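Listcombe Robot Workshop: Course Notes, Unit 6
Two Arms, One Table: What Can We Claim? 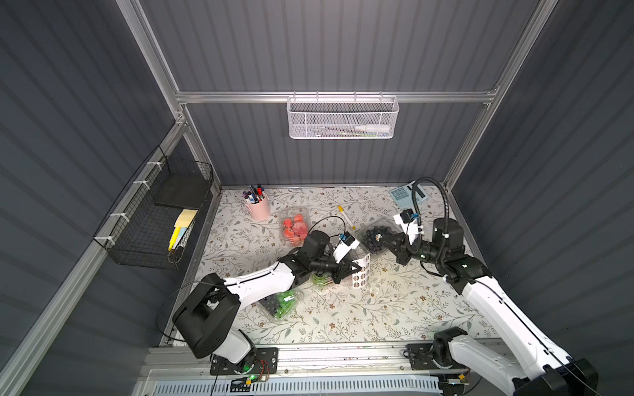
Figure 6.1. The fruit task on the two-arm bench, both grippers at work.

Instructor: Areti Christodoulou
Read before lab. Bring your logbook.

6.1 Why this unit exists

Every August I get a new group that has watched a lot of robot videos and believes most of them. By Unit 6 you have driven the arms yourselves, so you should believe fewer. The subject of this unit is the distance between a robot doing something and a robot being able to do something. Student reports tend to treat those as the same, and so do plenty of reports written by people who are paid for it.

Take Figure 6.1. One gripper is holding a perforated white cup and the other is down at the blueberries, pinching near a berry. From that, a team last term wrote "the system picks soft fruit." I gave the sentence no credit. A still picture can't tell you that a berry was picked. It can't tell you whether the berry was crushed, or which try you are looking at, or whether a person was steering. The picture supports "the gripper reached the berries." Write that, and then go get the evidence for the rest.

6.2 The Jutska log

The Jutska project is our running example for the rest of the course. Its teams ran berry transfers on the bench and kept every attempt, good and bad, for a total of 2359 logged attempts. I like the number less than the students do. A large count says the teams were patient. It doesn't say the attempts were different from one another, and when I read the log, long stretches were the same container in the same spot under the same lights.

Before you quote any figure from the log, find out:

What counted as a success. One team scored a berry that bounced off the rim and rolled in. Another did not.
Who decided, and whether that person had also built the gripper fingers.
What was thrown out. "Operator error" is a very comfortable label.
Whether the fruit was fresh for that session. Old blueberries are softer and they roll differently.

6.3 Are two arms better than one?

Maybe. I have yet to see a student report that shows it. The usual argument goes that people use two hands, so robots should too. People also have skin that feels slip, and our arms don't.

The fair test is dull. Run the same transfer with one arm and the cup standing on the mat, then with two arms and the cup held. Use 20 trials of each, in mixed order, with the same operator. If the two-arm setup scores higher, you have a small result. If it scores the same, you have a second arm to maintain and no reason for it, and I want to read that in your report in plain words.

Keep in mind that the cup hand can cheat for the berry hand. An operator will move the cup under a bad drop without noticing, and the trial gets scored as a good pick. Log the two arms separately.

6.4 Clutter

The bench in the figure has other things on it: a pen cup full of markers, a calculator, more fruit in clear boxes. Teams like to say their method "handles clutter." Ask what the clutter was doing. An object the arm never has to go near is scenery. For your trials, clutter means something inside the reach path that forces a different motion. Put it there on purpose and write down where.

Clear plastic boxes deserve a warning of their own. Glare on a lid changes when you turn the box a little, and a vision model that did well in the morning may do poorly after lunch. Turn the box between trials.

6.5 Wrist cameras

Both arms carry a small camera near the gripper. Close views are useful, and they also make everything look like it is going well, because you see the fingers and not the mess beside them. Grade from the fixed view first. Use the wrist view to explain a failure after you have already called it one.

6.6 Lab assignment

Work in pairs. Pick one claim from the Fliltatden or Kocsis team reports in the course folder and try to break it.

a. Copy the claim word for word.
b. List what you would need to see to believe it.
c. Run the trials from 6.3, changing one thing only.
d. Rewrite the claim so that your data supports it.

Most rewritten claims come out shorter and less exciting. That's fine. The logbook is worth 80 points and the rewritten claim 20. Reports longer than 18 pages will be handed back unread. Keep failed attempts in the log, including the embarrassing ones, and initial every page.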